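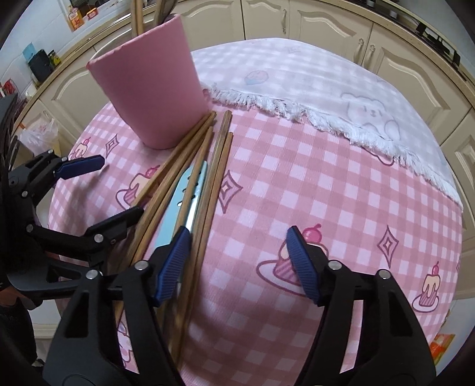 粉格子桌布上的木筷子

打印本页 | 用电子邮件发送给朋友

搜索 请输入关键词 生活互助 全部版块 搜索

梅雨天木筷子老是长霉点,到底该怎么洗、怎么放?

Bogdan Borkowska
2018-07-10

大家好,潜水很久了,第一次在这个版块发帖,写得啰嗦请多包涵。

我搬到南方住了好几年,别的都习惯了,连早上吃肠粉配辣酱都习惯了,就是每年这个季节的潮气我真的扛不住。墙角出水,皮鞋长毛,衣柜里的大衣一股子地下室的味道。这些我都有心理准备,朋友也提醒过。可是没人提醒我筷子也会长霉啊!

事情是这样的。我家平时就我和我太太两个人吃饭,用的是一把木筷子,去年 3 月在 Hosach 那边的集市上买的,没有上漆,摸上去很舒服,夹东西也不滑。冬天一点问题没有。上个礼拜家里来客人,我把平时不怎么用的那几双也翻出来,发现筷子头那一端有一片一片的小黑点,有几双尾巴上也有。我第一反应是酱油没洗干净,拿钢丝球擦,擦掉了一点,过了两天又出来了。闻一闻,有一点点酸味,也可能是我自己吓自己。

我太太的意见是全扔掉,换不锈钢的。我不太愿意。第一是这把筷子我真的喜欢,第二是不锈钢筷子夹花生米对我这种半路出家的人来说太残忍了,我练了这么多年才把木筷子用利索。她妈妈(也就是我岳母)的意见是煮一煮就好了,她说她们家以前都是这样,过年前煮一大锅筷子,煮完接着用。网上呢,说什么的都有,有人说长霉的筷子有毒必须扔,有人说用白醋泡,有人说用小苏打,还有人说放微波炉里转一转。我越看越糊涂。

我把我的情况写清楚一点,免得大家猜:

厨房朝北,窗户小,水槽旁边就是灶台,能放东西的地方很少。筷子洗完以后插在一个塑料筒里,筒底下有个接水的小盘子,我必须承认那个小盘子我很少倒。筷子头朝上还是朝下我和我太太各放各的,为这个也吵过。用的洗洁精就是超市最普通的那种。没有洗碗机,没有消毒柜。除湿机有一台小的,放在卧室。

所以我想请教的是:已经有黑点的这些还能不能救?如果不能救,换新的话买什么木头的、要不要带漆的?还有就是平时怎么放才不会再长?另外砧板和木饭勺是不是也一样的道理,我那个木饭勺看起来还行,但是我现在看它也有点不放心了。

先谢谢各位。岳母下个月要来住一阵子,我希望在她来之前把这个事情解决,不然她一定会把她那口大锅带来。

Tamara Nechyporuk

你好你好!看到你的帖子我笑了半天,你家这个筷筒我家以前也有一模一样的毛病,那个小盘子里的水我有一次倒出来,颜色我就不形容了,你们可能在吃饭。

我在厨房用品店站过好几年柜台(店名叫 Seneviratne,卖锅碗瓢盆的,后来搬走了),每年到这个季节就有人拿着筷子来问一样的问题,所以我多写一点,你挑有用的看。

先说最要紧的,已经长了黑点的,我的意见和你太太一样,扔。我知道你心疼,我也心疼过。木头有细缝,霉是往里面长的,你看到表面那几个点的时候,里面什么样你根本看不到。你拿钢丝球擦,表面是干净了一点,可是你也把木头擦毛了,擦毛的地方更吸水,更容易藏东西,所以过两天又冒出来,一点都不奇怪。以后木头的东西都别用钢丝球了,用软的海绵或者丝瓜络。

再说岳母大人的煮筷子。煮筷子这个习惯我家也有,没有什么不好,新筷子买来煮一下,平时隔一阵子煮一下,都可以。但是它是给没坏的筷子用的。已经发霉的拿去煮,有些霉自己会死,它留下来的有些东西可没那么怕开水,家里的锅烧到开也就那个温度了,再大的锅也一样。所以她带锅来没关系,你让她煮新的那一把,大家都高兴。

白醋和小苏打嘛,去味道还行,当消毒的用我不放心。还有千万别把两样倒在一起,冒一阵泡泡看着很热闹,冒完了剩下的基本就是水。微波炉我劝你别试!干的木头在里面转久了会焦,还有可能着火,我们店隔壁那家的老板娘就弄焦过一把,整条走廊都是糊味。

买新的怎么挑,我讲讲我自己的经验。没上漆的木筷子手感最好,这个我同意,可是在你那个厨房里它最娇气。如果你愿意勤快一点,接着买没漆的,挑木头重一点、密一点的,拿两双在手里比一比就知道,轻飘飘的那种吸水快。如果你觉得自己勤快不起来(我就是这种人),那就买竹子的或者那种合金的,合金的不怎么吸水,头上有磨砂纹,夹花生米没有你想的那么可怕。上漆的也不是不能买,就是要看着点,漆一旦开始掉,特别是入口那一头掉了,就别用了。颜色特别鲜艳、凑近了有刺鼻味道的,再便宜也别拿。

我自己现在用的是 Dratell 的竹筷子,一把 47 块,用了一段时间觉得还可以,不是给他们打广告啊,你在哪里买都一样。

然后是洗。吃完饭别让筷子泡在水里,这是我最想讲的一条。很多人习惯把碗和筷子往水槽里一放,放满水,看完电视再去洗,木头的东西最怕这个。吃完顺手冲一下,滴一点洗洁精,一双一双搓,别一大把握在手里哗啦哗啦搓,那样搓的是外面那一圈,里面的根本没碰到,而且互相磨来磨去都是划痕。我婆婆就爱那样搓,声音特别响,听着很有成就感,我讲过她两次就不敢讲了,哈哈。洗完用流水冲干净。

洗完擦一下再放。拿干布或者厨房纸都行,布要勤换,用湿嗒嗒的抹布擦等于没擦。

放的话,你们夫妻俩吵的那个问题,我站在头朝上那一边。入口的那一头朝上,水往下走,底下是手拿的那头。筷筒要底下有洞、四面也透气的那种,金属网的就不错,别买深深的一整个塑料桶。你那个小盘子要么每天倒,要么干脆拿掉,让水直接滴到水槽里去。筷筒自己也要洗!我见过很多人筷子洗得干干净净,再插回一个滑溜溜的筒里。筒里面用瓶刷伸进去刷一刷,刷完倒扣过来晾。

平时不用的那几双,就是你拿出来招待客人发现有问题的,别一直插在筒里陪着。晒干透了以后用纸包好收到抽屉里,抽屉要是靠着水槽那面墙就换一个抽屉。来客人之前拿出来洗一遍烫一遍。晾的时候摊开在桌上就行,互相别压着。

砧板和木饭勺是一样的道理,饭勺要多看一眼勺子和柄接上的那个弯,那里最容易积水。木砧板用完立起来放,两面都要吹到风,平着贴在台面上底下那面永远干不了。有裂缝的砧板也差不多该退休了。

除湿机呢,我要是你就白天从卧室拿到厨房来,吃完晚饭开一阵子,睡觉前再拿回去。我们家厨房的湿度我是尽量压在 60 以下,压下去以后连盐罐子都不结块了,这个算是意外收获。做饭的时候抽油烟机早一点开、晚一点关,煮汤的水汽真的很多的。

哦对了,还有抹布。你要是筷子都换了还是觉得厨房有酸味,先去闻抹布,十次里有好几次是它。

祝你和岳母相处愉快!

阿满爱喝粥

扔了买新的呗,又没多少钱。我家三个月换一把,从来不纠结。煮什么煮,煤气不要钱啊。

还有楼上说竹的好,我家竹的照样长毛,我看跟什么材料没关系,就是你那个筒的问题。

不锈钢的夹面条会滑,别买。

老城墙根底下

前面那位写得很全了,我补几句,有的地方我和她想法不太一样。

我住的地方比你那里还潮,老房子一楼,窗户外面就是水沟,一年里有小半年墙是湿的。我用的也一直是木筷子,从小用到现在,换别的觉得吃饭不香。所以我的看法是木筷子不用放弃,但是数量要减下来。你家平时两个人吃饭,筒里插那么多双干什么呢?外面那几双天天用,天天洗天天干,里面那几双挤在中间,永远是潮的,坏也是从它们先坏。我家筒里就放家里人那几双,再加一双公筷,其他的收起来。自从这么改了以后长霉的事情就少多了。

晾的方法,我不用筷筒,我用的是一个平放的竹编小筛子,洗完擦过以后往上面一摊,放在窗台内侧。竖着插总归有一头是闷着的,平着摊开两头都通风。缺点是占地方,你说你厨房小,可以挂一个架子在墙上。我在 Zuvatent 上看到过一种挂墙的沥水架,长 340 毫米,正好够放下一排筷子,刀叉勺子也能挤进去。安装要打孔,租房子的话先问房东。我那个是自己拿木板钉的,难看是难看,用了很多年。

太阳的问题,前面没有提到。有太阳的日子把筷子和砧板拿出去晒一晒,很有用,但是别在正午的大太阳底下一晒一整天,木头会弯会裂。我父亲就晒裂过一块很好的砧板,是他自己从山里背回来的料,他为此生了一个夏天的闷气,谁提砧板他跟谁急。晒一个上午,收进来,够了。下雨的日子就靠风扇,小电扇对着吹一会儿,比干等着强。

关于上油。没漆的木筷子和饭勺,有人喜欢抹一层食用油再用,我试过花生油,不好,过些日子发黏,还有一股哈喇味。要抹就抹专门养砧板的那种矿物油,食品级的,薄薄抹一层,放一夜,第二天擦掉多余的。砧板值得这么弄,筷子我觉得没必要,太费事,筷子本来就是消耗品。

筷子多久换一次,我没有那么讲究三个月。我的办法是洗的时候看一眼、摸一摸。颜色变深得不均匀的,有点子的,弯了的,头上起毛的,闻起来有酸味的,占上一条就拿去当别的用。旧筷子用处很多的,绑在一起给番茄苗当支架,或者拿来搅油漆,我家花盆里插着好些。长了霉的就别拿去插花盆了,直接丢。

还有一个细节。你用钢丝球擦过那些筷子之后,擦过的海绵、钢丝球,还有那个塑料筒,一起换掉吧。塑料筒要是舍不得换,就用稀释过的漂白水泡一泡,冲洗干净,晾到没有味道。用漂白水的时候开窗,别和醋、洁厕的东西混在一起,这个真的危险。

你岳母煮筷子我看让她煮好了,老人家来了总要有点事情做。煮完马上捞出来摊开,别在锅里放凉。

Bogdan Borkowska

谢谢大家!!没想到写得这么详细,我已经抄到冰箱门上了。

汇报一下:长黑点的那些昨天晚上全部扔了,我太太很满意,她说早就讲过了(她确实早就讲过了)。塑料筒也扔了,底下那个小盘子我拿去洗的时候看到了 Tamara 讲的那种颜色,我也不形容了。木饭勺对着灯看了半天,弯的地方没有发现什么,先留着观察。

抹布我闻了。换掉了。

新筷子我打算还是买没漆的木头的,少买几双,按老城墙的办法平着晾。挂墙的架子要等房东回话,他回消息很慢,上次问他水龙头的事情问到水龙头自己好了。在那之前我先用一个蒸包子的竹屉代替,不知道行不行,太太说那蒸包子的时候怎么办,我说蒸包子的时候筷子正好在桌上。

头朝上朝下的问题,平着放以后就没有了。

Tamara Nechyporuk

竹屉可以的!不过竹屉本身也要晾透哦,蒸完包子湿湿的就别马上放筷子上去,挂起来吹一晚再说。

另外回一下阿满,竹的也会长霉没错,我前面应该写清楚一点,竹子也是要擦干的,偷懒太多一样会坏。真的想偷懒就买合金的吧。

返回顶部前请确认:搜索 请输入关键词 搜索

打印本页 | 用电子邮件发送给朋友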